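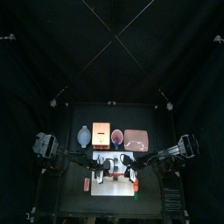

Ticket: Shared calendar in Skimedska shows bookings twice
Location: Droltley office
Status: Waiting on customer

Hello, and thank you so much for looking at this for us! We have used Skimedska for our room bookings ever since we moved to Droltley, and it has been a good friend to us, but since Thursday every repeat booking shows up twice on the calendar. The one-time bookings are fine. If I delete one copy, both of them go, and then I have to type the whole thing in again (I have done this 16 times now and would love to stop).

I have tried signing out and back in, clearing the browser, and using the other computer by the window – same thing on both. The phone app shows each booking just once, so I suspect the bookings themselves are all right underneath.

Reply from Gekcombe Support:
Thanks for such a clear write-up, it helps a lot. Could you open Settings, then Linked Calendars, and tell us how many lines you see there?

Customer:
I see 2 lines, both called Gachanja, which is our main calendar. One has a green dot and the other a gray one. Should I remove the gray one? I didn't want to touch it before asking – we have 200 bookings in there and I would be heartbroken to lose them.

Gekcombe Support:
Very wise to ask first! Please export a backup, then unlink the gray one and refresh the page after 4 minutes. Let us know what the calendar shows.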